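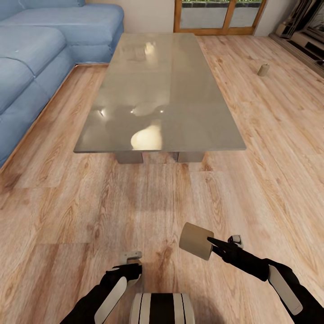

Section 4: Setting up a squad and recording a match

Read Section 3 first if you have not yet created a club account. The steps below apply to Dasetti Touchline on a tablet or a laptop. The phone version has the same screens but hides the bench list behind the menu button.

4.1 Before you start

You need the following:

A club account with coach or analyst rights
The squad list, with shirt numbers and dates of birth
The match length and the substitution rules for your league
A tablet charged to at least half if you plan to record at the field

Note: Parents and players with view-only rights can follow a match but cannot enter events. To change someone's rights, see 3.6.

4.2 Adding players

1. Open the Squad tab and tap New Player.

2. Enter the first name, last name and shirt number. The shirt number can be left blank and filled in on match day.

3. Enter the date of birth. Touchline uses it to place the player in an age group. If a player is playing up a year, leave the date as it is and turn on Playing Up under the player's name.

4. Choose a main position from the list. You may add up to two other positions.

5. Tap Save. The player appears in the squad list in alphabetical order by last name.

Names with accents are stored the way you type them. The search box ignores accents, so typing Karason will find Malou Kárason. Double first names and hyphenated names such as Yung-ching Lai should be typed in full in the first name box. Touchline shortens them on the scoreboard view if there is no room.

Caution: Do not delete a player who has left the club. Deleting a player removes that player's goals, cards and minutes from every past match, and team totals will no longer add up. Use Archive, found under the three dots beside the name.

4.3 Importing a squad from a file

If you already keep your squad in a spreadsheet, you can bring it in all at once.

1. Save the spreadsheet as a CSV file. The first row must contain the headings First, Last, Number, Born, Position.

2. In the Squad tab, tap Import and select the file.

3. Check the preview. Rows with a problem are shown in red. The usual cause is a date with the day and month in the wrong order. Touchline expects the day first, as in 28/10/2022. You can switch this under Settings, Region.

4. Tap Import Again after fixing the file, or tap Skip Red Rows to bring in the rest.

A file can hold no more than 800 rows. Clubs with more players than that should import one age group at a time.

Note: Importing the same file twice does not create duplicates as long as the last name and date of birth match. If you corrected the spelling of a last name between imports, you will get two entries. Use Merge in the squad list to join them.

4.4 Creating a match

1. Open the Matches tab and tap New Match.

2. Pick the opponent. If you have not played them before, type the name and tap Add. In the pictures and sample data supplied with the program, the two clubs are Pidham and Palomino.

3. Set the kickoff time and choose Home, Away or Neutral.

4. Set the length of each half. Extra time is off by default.

5. Choose a substitution rule:

Fixed: a set number of changes, no return
Rolling: any number of changes, players may return
Windows: changes allowed only during a set number of stoppages

If you choose Windows, the default is three. Halftime does not count as one.

6. Tap Create. The match is now listed under Upcoming.

You can edit any of these settings until the first event is recorded. After that, the substitution rule and half length are locked. To change them you must clear the match and start over.

4.5 Picking the lineup

1. Open the match and tap Lineup.

2. Select a formation. The shape appears on the field diagram with empty circles.

3. Drag players from the list onto the circles. A player dropped on an unfamiliar position is outlined in yellow. This is only a reminder and you can ignore it.

4. Drag the substitutes to the bench strip below the diagram.

5. Tap the captain's name and hold until the armband appears.

6. Tap Confirm.

Players who are suspended or marked injured appear in gray and cannot be dragged. If the suspension has been served but the player is still gray, open the player's card and check whether a cup match was counted in the wrong competition. Suspensions in league and cup are tracked separately unless you link them under Settings, Competitions.

To reuse a lineup from an earlier match, tap Copy From and choose the match. Archived players are left out and their circles stay empty.

4.6 Recording events

1. Tap Start at kickoff. The clock begins to run.

2. When something happens, tap the event button first and the player second. For a goal, Touchline asks for the assist next. Tap None if there was no assist or you did not see it.

3. For a substitution, tap Sub, then the player going off, then the player coming on.

4. For a card, tap the color, then the player. A second yellow is turned into a red and the player leaves the diagram.

5. Tap Half at the end of the first half. The clock stops. Tap Start again when play resumes.

6. Tap Full Time at the final whistle.

Own goals are entered under Goal, Other, Own Goal. They count toward the score but are not added to any player's scoring total.

If you miss an event, carry on and add it later. Open the timeline, tap the plus sign, and type the minute. Events added after full time are marked with a small pencil so that other staff can see what was changed.

Caution: Only one person should record a match. If two people tap Start on different devices, Touchline keeps two timelines and asks you to choose one when both devices connect. The other timeline is discarded and cannot be recovered.

4.7 Recording without a signal

Many fields have poor coverage. Touchline stores events on the device and sends them when a connection returns. A cloud with a line through it means there are events waiting.

Do not log out or remove the app while this symbol is showing. The device can hold more than 200 unsent events, enough for most tournament days. If you expect to fill it, connect between matches and wait for the symbol to clear.

4.8 Sending the match report

1. Open the finished match and tap Report.

2. Check the score, scorers and cards against the referee's sheet.

3. Add comments if needed. These are visible to everyone who receives the report.

4. Choose PDF or Datano format. Use Datano format only if your league takes results through a Datano link.

5. Tap Send and select the recipients.

A sent report can be corrected once. Open it, tap Amend, make the changes and send it again. The new copy has the word Amended beside the date. For any further correction, contact your league directly.

Continue to Section 5 for season tables and player statistics.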